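Measured twice, poured once

The bench lead at Fekete has worked on the Wurnix liquid-handling trials since May. The task is simple: move red liquid between two clear plastic cups with a syringe.

“The large cup is stock and the small one is for drawing,” the lead said. “The color is there so that we can read a level against a pale table.”
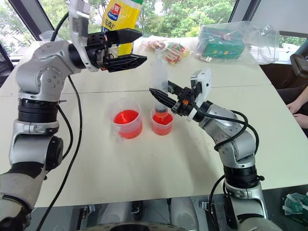 Trial 38 used the same layout as the 23 before it. The cups stay side by side, close enough that a drip has little distance to travel. Snack packets share the table on most days, and the lead does not object.

“A clear table is not a test of anything,” the lead said.

Drawing is the slow step. The tip must reach the liquid without pressing on the bottom of the cup. 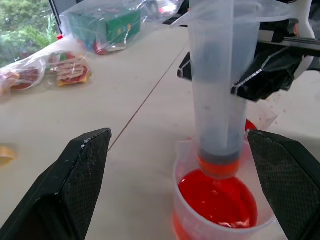

Syringe over the cup, with red droplets on the tabletop nearby.

Droplets are wiped up between trials and noted in the log. Asked about the cups, the lead was brief.

“We order them from Kesov in boxes of 500. They scratch, and then we replace them.”

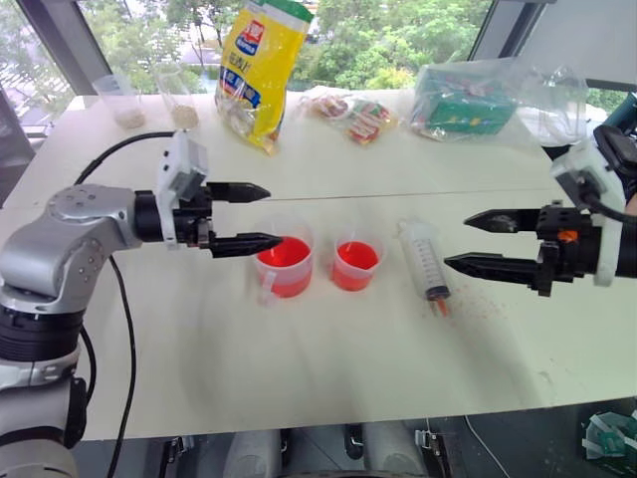 The larger and smaller measuring cups, both holding red liquid.

The next set of trials begins Thursday.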